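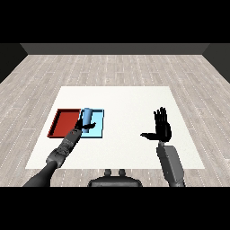
Third attempt at writing this up, going to just post whatever comes out. Kettle's on, tests are running, I have maybe one pot of coffee's worth of time.

So. The sorting task in Kaewmanee (my sim setup, for anyone new). Cylinder goes in the tray that matches its color. Baby stuff on paper. Has eaten most of my winter.

Where things stand: the policy is fine. I keep saying this and then going back to fiddle with the policy. The policy is fine! What's broken is everything wrapped around it. The success check, the reset, the logging, and the bit of glue that turns hand targets into joint targets, which I wrote at 2 am and which reads like it.

Success check first. Old version: object center inside the tray rectangle, height under a threshold, done. Looked ok for weeks. Then I started going through the episodes it called wins and a pile of them had a hand still over the thing. Center inside the box, low enough, so pass. Whether it had been let go was never part of the question. I'd written a check for "is over the tray" and named the function is_placed. Lovely.

New version wants three things. Inside the rectangle, no contact between any finger link and the object, and both of those true for 6 control steps in a row. The in a row part matters more than I expected. Contacts flicker like crazy when something rolls against a thumb, one step on, one step off, and a single clean step means nothing.

Reran the old logs through it. 1,239 episodes. Not giving the before and after numbers yet, half the logs didn't save contacts so I had to replay them from actions, and replay drifts. Drift is its own post. Short version: if you save actions but not the solver settings you saved nothing. Flaltinano (the logger) now dumps the whole config next to every run. Files are bigger, don't care.
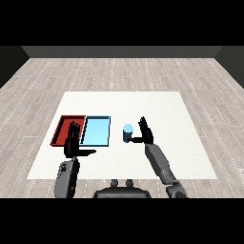

Why not just score it with the camera and skip the contact stuff? Because a hand in front of the head camera hides exactly the part you need to see, and the simulator already knows the contacts for free. On hardware I'd have to rethink it, but I'm not on hardware.

Ok, reset. The reset used to put the object down and hand over control on the same tick. Thing would still be settling, the first observation would have a velocity in it, and the policy learned to wait a bit. Cute, but not what I wanted it to spend capacity on. Now there's a settle loop, it steps physics till the speed drops below a cutoff, and if it never does the episode gets thrown out and reseeded. Should of done that on day one.

Also the seed was being shared between the object placement and the action noise. So changing the noise level moved the object. I compared noise levels for a whole week with that in there. Whole week in the bin.

Glue code. Two arms, one controller, and I was computing targets for both off the same base frame but at diffrent times in the step, so the right side was always one step behind. You don't notice when only one hand is doing anything. You notice the second you try a handover. Fixed by taking one state snapshot at the top of the step and making everybody read from that.

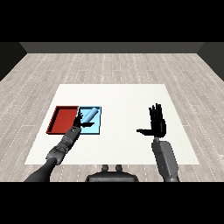 Planner next, and it's the bit I'm least happy with. Famix (the planner) gives me a hand pose over the tray and then a straight line out after release, and the straight line is dumb. The tray has raised rims and the cylinder can end up lying diagonally in there, with the hand right down by the near end, so "straight up and back" isn't automatically clear of it. What I want is for the exit path to look at how the object is lying and pick a side. Right now it picks the same side every time. I've got a version that samples a few exits and keeps the one with the most clearance, runs slow, works more often than the line does. The slow part is collision checking against the finger meshes, which are way too detailed. Going to swap them for capsules and see. Same thing I said last month.

Idle arm too. It gets a hold pose and that's all it gets, and the planner treats it like furniture. Fine for sorting. For the two handed tasks it'll need a real plan of its own, or at least a penalty for parking where the other one wants to go.

Todo, mostly for me:

capsules for the fingers
exit sampling, off by default until it's faster
unit test for the seed thing so it never comes back
delete the old is_placed, dont just comment it out
move the viewer out of the control loop, it's been in there since Ginevstead and it still adds a stall whenever the window gets resized

Want the rescored set done by April, with the contact logs, and then I'll put the numbers up. If you're using the old checker from the repo please stop, or at least add the contact condition. It's a small patch and I'll push it tonight if the tests pass.

Tests just finished. 2 failures, both in the reset. Back to it.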